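Right, a longish thread about hand-held grippers and why I spent most of July blaming the wrong thing. Kettle on, this one wanders a bit. 1/9

We collect tidying-up demonstrations at Idholm. You hold a gripper in each hand, you move small household bits in or out of a box, and the arm learns from what your hands did. Lovely work, mostly. I've grown very fond of it! 2/9

Last month the arm started crushing things. It would take hold of something perfectly nicely, wait a beat, then squeeze far too hard. It split a marker pen, and then it nipped Joscha Böttcher on the thumb (he's fine, bit of a bruise, very gracious about it). We hit the stop and left it off. 3/9

My first thought was the training. We'd just added 64 new recordings and I was quite sure I'd been heavy-handed in them, so I sat up till gone 9 watching myself pick things up, which is a humbling way to spend an evening.

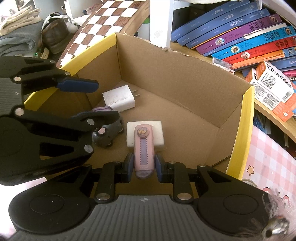
Pink thing upright between the blue pads, charger and little grey toy still in the box.

Grips like that one looked all right to me. So I went to the numbers, and there it was: the left gripper was reporting its fingers wider open than they were. The arm believed it, thought it had room to spare, and kept on closing. 5/9

Ridwan Rahman took the left one apart and found the little magnet on the finger shaft had crept round in its glue. A tiny amount, but enough. The right one was spot on, and that's partly why it took me so long, as half the recordings looked lovely. 6/9

The part that bothers me is the thumb. We did have a force limit, only I'd raised it to 35 newtons in the spring for a stiff drawer and never put it back. That was me, nobody else, and I've said so to Joscha (with cake). 7/9

So now: both grippers get closed on a metal gauge block before every session, and if the reading's off we don't record. The force limit goes back to its low setting each time the arm starts up, and hands stay out of the box unless the arm is switched off. 8/9

We've thrown out every left-hand recording since the last good check, which hurt, and we're starting them again tomorrow morning. If you've built the same sort of gripper, do go and look at your magnets, and tell me what glue you use please, because I'm off to buy some! 9/9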